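Odow Opens Summer Table Program at Bresotau Hall, Sign-Ups Start Now

Shared meals, repair nights and a lending shelf for the neighborhood -- no membership needed

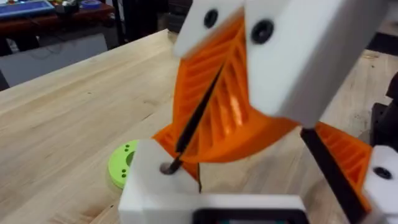
Photo: Odow press office. Free for editorial use with credit.

BRESOTAU, June 15, 2026 -- Odow, the neighborhood group behind the Trình supper nights, is opening its Summer Table program to everyone. Long tables, shared food, open doors. The program runs in the main room at Bresotau Hall through November, with a break while the kitchen floor gets redone.

Sign-ups are open today. Walk-ins also fine while there is room.

What's on: community suppers, a mending and small repairs night, a homework table after school, and a lending shelf for kitchen gear. Big pots, folding chairs, cake tins, the good coffee urn. Borrow it, wash it, bring it back.

"People kept asking us for a place to sit down that doesn't cost anything," said Toàn Mächt, program lead at Odow. "We had the hall. We had the tables. So the plan was pretty short."

Suppers seat about 300. Cooking is shared out among local households and the Trình kitchen team, who will post the menu at the door the day before. Expect soups, rice dishes, a lot of greens from the Atard garden plots, bread when the oven is behaving. There is always a meat-free pot. Please tell us about allergies when you sign up, not at the serving table.

Price: pay what you can. Suggested amount is $10 for adults, kids eat free. Cash or card at the desk. No one gets asked twice.

The repair night is new this year. Bring a lamp, a zipper, a wobbly stool, a toaster with the cord still on it. Menders will have a look and show you how its done if you want to learn. Nothing with gas, nothing with a big battery, nothing you can't carry in by yourself. Parts are extra, you pay what the shop charged.

The program is paid for by supper income and a grant of $500 from Atard, which also lends garden space and the delivery van. Atard will run a seedling swap outside the hall on opening night, weather permitting.

"We grow more chard than anyone can eat," said a spokesperson for Atard. "Now it has somewhere to go."

Getting there: the hall has step-free access from the parking lot side. Use that door, the front steps are steep. Bike racks by the fence. Bus riders get off at the library stop and walk 2 blocks. Parking is tight on supper nights so please share rides where you can. Quiet seating is kept at the back near the windows, ask at the desk. Dogs outside please, exept service dogs.

Help wanted too. Setting up, dishes, drivers for the garden runs, someone who can tune an upright piano. Shifts are short and you get fed. Under-16s need an adult along.

Sign-up sheets are at the hall desk and on the Odow website. Full supper dates and the repair night schedule go up there later this week -- check before you travel.

About Odow
Odow runs shared meals and learning nights in and around Bresotau. The Trình supper nights are its longest running project.

Press contact
Toàn Mạch, Odow
Interviews and hall visits by arrangement. Call the hall desk and ask for the press line.

-- ends --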